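阿斯特科姆看房记：一次共居公寓开放日

火车到Astcombe的时候是上午十点多，下着那种不值得打伞、不打伞又会湿透的雨。十一月的英国小镇，站前广场上只有一家没开门的炸鱼店和一排锁着的自行车。我和何家豪（他在护照上是Chia-hao Ho，镇上的人一律叫他“乔”，他也不纠正）约好在出站口见，他已经站在雨棚底下看宣传册了，看得直皱眉。

宣传册是Nanum寄来的。Nanum做的是所谓共居公寓，每人一间小房，厨房、客厅、洗衣房、书房都是公用的，水电网费打包在月租里。册子封面写着“住在一起，各自生活”，翻开第一页又写“您将重新认识邻居这个词”。我对要我重新认识某个词的房东一向有戒心。上一个这么跟我说话的房东，让我重新认识了“押金”。

家豪是真的在找房子。他的租约明年春天到期，房东打算把房子卖掉，他在附近一家眼镜厂上班，不想搬太远。我算陪看，外加想写点东西。朋友圈里这两年有不少人在转共居的文章，标题里常有“孤独”两个字，文章里常有一张长桌子，桌子上常有一锅炖菜。我想看看长桌子边上没拍进去的地方。

从车站走过去，册子上写的是“步行片刻”。我们沿着运河走，过一座铁桥，穿过一个轮胎店的后院，再上一个坡。家豪走到坡顶说，这个片刻够他吃一顿早饭。路倒是不难看，运河边有鸭子，也有人钓鱼，只是路灯很稀，冬天下午四点多天就黑了，下班以后一个人走这一段是什么感觉，册子没有讲。

楼是旧纺织厂改的，红砖，窗子很大，外墙洗过，洗得有点太干净，像刚做完牙。大门上方留着原来工厂的石刻字，被新装的灯带照着。灯带白天也亮着。后来有人在问答环节问过公共区域的电费怎么算，得到的回答是“已经包含”，我当时想到的就是这条灯带。

门厅里摆着签到台，给每个人发一张贴纸，写上名字贴在胸口。带我们这一组的是Annatjie Ntuli，Nanum的社区经理。她说话很快，语气很好，记名字的本事惊人，签完到就没有再看过我们的贴纸。我先承认，我对“社区经理”这个头衔也有成见，但她本人不讨厌，问什么答什么，答不上来的会说不知道。一上午下来，她说了好几次不知道，这反倒是当天让我最舒服的部分。

开场是在大客厅里，先看一段短片。短片里有人弹吉他，有人揉面，有人在屋顶看日落，所有人都穿燕麦色的毛衣。片子讲到“全楼258个房间，258种生活”，旁边一位来看房的老先生小声说，那就是258个人抢洗衣机。他太太捅了他一下。后来我们真去了洗衣房，他又说了一遍，这次声音大了，他太太没有再捅他。

短片之后上来讲话的是建筑师Palesa Gumede，这个我倒是听进去了。她讲旧厂房的进深太大，中间一圈采不到光，所以把走廊和公用厨房放在中间，房间靠外墙，每间都有窗。她给我们看了早先的一版平面，房间比现在大，公用空间小，后来投资方Bidine要求增加房间，她的团队只好把每间的尺寸往下压，换来的条件是保住了两层通高的客厅。她讲这段时没有抱怨，也没有美化，只说“这就是交换”。我把这句话记在本子上了。整本册子里，“交换”这个词一次也没有出现，出现的都是“同享”“共创”“释放”。

有人问她自己愿不愿意住。她笑了一下，说她有一条大狗。楼里不许养狗。

然后是看房。房间没有我担心的那么糟，也没有册子里那么好。册子里的照片大概是站在窗台外面拍的，房间看上去能跳舞。真走进去，一张床，一张桌子，一个衣柜，一间很小的淋浴间，人站在中间转身，手肘要注意。床底下是拉出来的储物格，桌子翻下来以后椅子就没有地方放，除非坐在上面。家豪坐在上面试了试，说写字可以，吃饭不行。Annatjie说，吃饭的话我们鼓励大家到楼下去。我发现这里凡是不方便的地方，都会变成一种鼓励。

窗子是真好。老厂房的窗，窗台宽到可以坐人，外面是坡下的运河和一片屋顶。窗框是后来换的，关上以后很安静。家豪把耳朵贴在隔墙上听，隔壁那间也有看房的人，我们听见他们在讨论床垫。听得清每一个字。Annatjie说隔音墙的等级符合规定，我相信她说的是真的，规定就是这样的规定。

月租是1,133镑。我在这里把这个数字原样写出来，是因为册子上没有，网站上要填完电话和邮箱才看得到，现场也是有人追问才说的。包水电，包网络，包一周一次的公共区域清洁，不包自己房间的清洁，不包停车，不包洗衣。洗衣另用一个手机程序付钱。问：为什么洗衣不包？答：这样对洗得少的人比较公平。问：那为什么看电影的房间要包？我从来不看电影。Annatjie想了一下，说她会把这个意见带回去。

和镇上普通的单间比，这个价钱高出一截，但普通单间不含暖气费，而英国冬天的暖气费谁也说不准。家豪在手机上算了半天，结论是差得不如他想的多，可也没有宣传的那么划算。宣传的算法把健身房会员、共享办公桌、每月的电影票都折算进去，加在一起确实能算出你赚了。问题在于这些东西我本来一样也不会买。这让我想起机场免税店的袋子，买的时候心里都在省钱。

公用厨房在每层的中间，我们看了二楼的那一间。必须说，厨房做得认真：台面高，水槽深，灶眼多，排风的声音不大。长桌子也有，就是文章里那张。长桌子上当天没有炖菜，有几盘切好的面包，是镇上面包房Pană送来的，黑麦的，很结实，蘸橄榄油。面包我吃了不少，是这一天里我唯一没有意见的东西。后来我们专门绕去Pană的店里，看见同样的面包切一半卖，价钱让我对免费的那几盘更添敬意。

厨房的规矩贴在冰箱门上，字很小。每人有一格冷藏、一格干货，食物写名字，锅用完当场洗，晚上过了十一点不炸东西。我问Annatjie，规矩是谁定的，她说第一版是公司定的，后来住户开会改过。我问改了哪条，她说原来写的是十点。

看厨房的人分两种，一种抬头看灯和吊柜，一种低头拉抽屉。我是后一种，家豪也是。宣传册没法替抽屉说话。我从前住过一个五个人合租的屋子，客厅墙上挂着很体面的画，抽屉里塞着三任房客留下来的外卖酱包和不知道开哪扇门的钥匙，那才是那屋子真正的历史。公用的柜子更是这样，大家都有份，也就没有人觉得该由自己来扔。

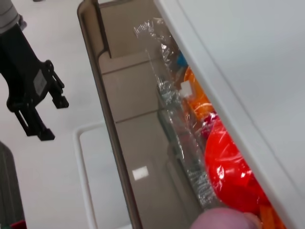
一个住处是不是有人认真过日子，我觉得看这些角落比听人介绍可靠。这话也不能说得太满，收得整齐有可能是因为没有人用，乱也有可能是因为用得勤快。我母亲的厨房抽屉一辈子没有顺畅地关上过，她做的饭是我吃过最好的。所以我看抽屉，看完了多半也得不出结论，只是比看短片踏实。

家豪问得比我实在。他问灶眼高峰时间够不够用，问烤箱坏了多久会有人来修，问谁有权扔掉别人冰箱里发霉的东西。最后这个问题把Annatjie问住了。她说理论上要先在住户群里拍照询问，等一天，没人认领再扔。家豪说，一天以后那个东西可能已经会自己走了。同组的人都笑，Annatjie也笑，然后她很诚实地说，实际上通常是她自己扔的。

中午安排了“与住户共进午餐”。我对这个环节的期望最低，公司挑出来见客人的住户，总不会在桌上骂人。坐在我们这桌的是Gemma Marino，在镇上的小学教音乐，从开楼的时候就住进来。她一坐下先问我们有没有人是公司的，确认没有，才开始吃。

Gemma的说法比短片复杂得多。她说搬进来的头几个月很高兴，每天晚上下楼都有人说话，她刚离开一段很长的关系，需要有人说话。后来新鲜劲过去，她发现自己开始算时间，挑没人的钟点去做饭。她说这不是讨厌谁，白天在学校已经跟一群八岁的孩子说了六个小时的话，晚上只想安静地煮一碗面，可是进了厨房不打招呼就像在生气。“在自己家里你可以脸色难看，”她说，“在这里，脸色难看要解释。”

我问她为什么还住。她说第一，找不到更合适的；第二，她去年冬天得了流感，躺了很多天，隔壁的人每天把汤放在她门口，敲一下就走。她说到这里停了一停，又说，那个人平时还老占洗衣机。我觉得这两句话放在一起，比整本册子都有说服力，而且公司绝不会这么印。

同桌还有Anathi Mnguni，搬进来不久，在医院上夜班。她的烦恼和Gemma正好相反：她下班回来是早上，楼里空着，公用厨房干净又安静，她一个人用那张长桌子，觉得挺好，就是认不得几个人。住户活动都排在晚上，她一次也没赶上过。她交的钱和别人一样多。我问她有没有跟公司提过，她说提过，公司给她发了一份活动日历。

饭后有个小小的问答会，大家回到大客厅。问答会照例分成两半，前一半问的人都很客气，后一半开始问钱。押金多少，提前退租怎么算，涨租有没有上限。前两样有明确的答案，第三样没有。Nanum的人（换了一位穿西装的，不是Annatjie）说会“参考市场情况并与社区充分沟通”。坐在前排的那位老先生又举手，问沟通完了要是社区不同意呢？穿西装的说，这是一个很好的问题。然后就请下一位了。

我也举了手，问的是合同。册子上说住户“拥有归属感”，我想知道在法律上他们拥有什么。穿西装的先生解释说，签的是一种居住许可协议，不是普通租约，好处是灵活，提前一个月通知就能走。我说那公司是不是也可以提前一个月通知我走。他说在特定情形下可以。我问特定情形写在哪里，他说写在协议的附件里。附件当天没有带来，可以发邮件索取。我在这里提醒同样在看这种房子的读者，附件要来看，看完了再谈归属感。我不是学法律的，不同的协议给人的保障差别可以很大，值得找懂的人问一问。

关于访客也有规定。朋友可以来过夜，要提前在手机程序里登记，连续住两晚以上另外收费。家豪的母亲每年从台中来看他，一住就是三个星期。他问这种情况怎么办，得到的建议是租楼里的客房，按晚计价。他低头又算了一阵，没有说话。我看得出来，这一条比房间大小对他的影响大得多。一个人住得下的地方，和一个人的生活住得下的地方，中间差着一个母亲。

搬进来还要付一笔“入住准备费”，最多200镑，看房间状况定。什么叫看房间状况？难道房间状况不好，住户反而要多付？穿西装的先生说是反过来的，状况越新，费用越高，因为包含全新的床品。我问能不能自己带床品。他说系统里目前没有这个选项。

会散了以后还有自由参观的时间，我一个人去了屋顶。短片里看日落的就是这个屋顶。当天没有日落，只有雨，露台上的木头长椅全湿着，角落里有几个种菜的箱子，香草还活着，其他的已经过了季。从那里看下去，镇子的格局很清楚：运河，旧厂房一座接一座，有的改了，有的还破着窗，再远是一片新盖的独栋小楼，每家一个后院，后院之间的篱笆都很高。我在雨里站了一会儿，想不好自己更怕哪一种，是篱笆，还是那张冰箱门上的规矩。

下楼时走错了楼梯，走到了书房。册子管它叫“思想花园”。书架上的书按颜色排列，从红到紫，很好看，想找哪一本都找不到。里面有个年轻人戴着耳机在写东西，桌上摊着外卖盒。墙上写着请勿饮食。我觉得他是整栋楼里最像住在自己家的人，没有打扰他。

洗衣房在地下，暖和，有一股洗衣液的甜味。墙上有块软木板，钉着各种条子：转让一张健身卡，找人一起学波兰语，谁拿错了我的灰色床单请放回来，不追究。最后一张下面有人用别的颜色的笔写：我也丢了一条灰色的。再下面又有人写：公司发的全是灰色的。我把这一串从头读到尾，读了两遍。公司要是聪明，应该把这块板子印在册子封面上。

走之前Annatjie在门口送我们，每人发一个布袋，里面是册子（又一本）、一支铅笔、一小包Pană的饼干。家豪问她自己住不住在楼里。她说住过半年，后来搬出去了，做这份工作又住在楼里，等于永远在上班，连下楼扔垃圾都有人来问暖气。她现在和妹妹住在镇的另一头。她说得很坦然，说完又补一句，但她有时候会想念早饭时候的厨房。我相信她。

回程的火车晚点，我们在Pană坐了很久。店面很小，桌子挨着桌子，旁边一对母子在为数学作业吵架，吵得我们都知道了那道题该怎么做。家豪把两本册子摊开，一本翻到户型，一本翻到设施，拿那支铅笔在上面画。他的结论是，先不租，也先不说不租。他想等附件寄来，再挑一个普通日子的晚上六点，没有短片和面包的时候，来看看厨房。我觉得这个主意比我在本子上记的所有东西都有用。

我自己的看法，写到这里还是没有完全定下来。去之前我以为会看到一个包装得很好的宿舍，去了以后觉得“宿舍”这个判断大致没有错，包装也确实很好，但是宿舍里的人比我想的要认真。隔壁送汤的人不是公司派的，十点改成十一点也是他们自己开会争来的。让我不舒服的是，这些东西最后都算进了公司的卖点，月租里有一部分，收的其实是住户彼此帮忙的钱。Gemma门口那碗汤，煮汤的人没有拿到一分。

也有可能我太计较了。别的房东不提供汤，租金也照样涨。Palesa Gumede说的“交换”，换一个人来看也许就很合算：刚到一个陌生镇子，不认识人，不想买锅，住上半年一年，有暖气，有窗，有人知道你病了没有。真正让我不放心的是那些打算长住的人，以及那份我还没有见到的附件。

给想去看的人留几条实用的。开放日要在网上预约，填电话以后会接到不止一通电话，不愿意接的话留邮箱就好。穿好走的鞋，从车站过去那段坡，下雨天很滑。房间尽量要求看一间北面的，样板间朝南。在房间里关上门，请同伴到隔壁说话，听一听。洗衣房的软木板一定要看。午餐如果能选座位，不要坐在穿西装的人那一桌。

附件后来收到了，很长，家豪打印出来，用那支铅笔在读。读到访客那一节他停下来打了个电话给他母亲，问她一次来三个星期是不是一定要连着住。他母亲说，机票那么贵，当然要连着住。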